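Mar 4, 2024 - Zindeck is very happy to share Flarside, a simulator for teams who build sidewalk delivery robots and want plenty of practice miles before the first real curb.

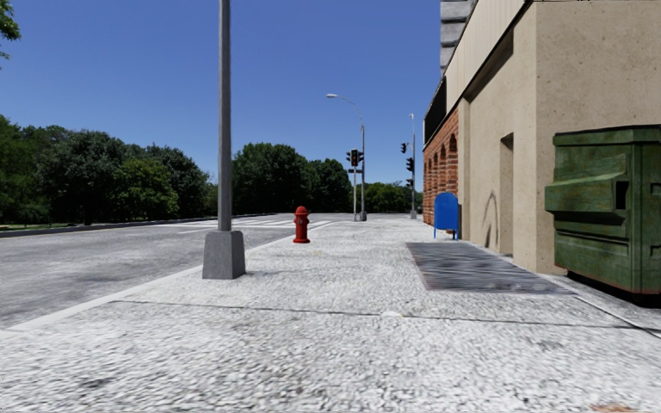 Flarside comes with 219 street objects, and testers can move any of them with a click or two.
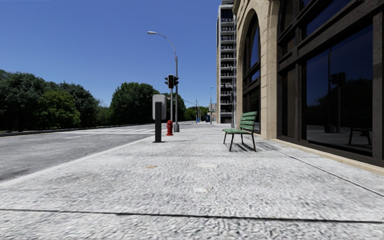 "We wanted it to feel like a street you know," says product lead Amarachi Okafor.

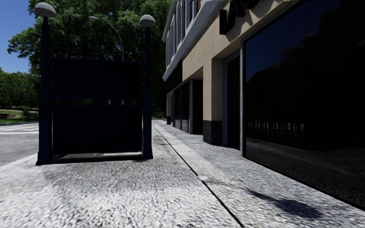

Licenses open in May for up to seven users per team - write to Apolinar Huerta at Zindeck for a trial.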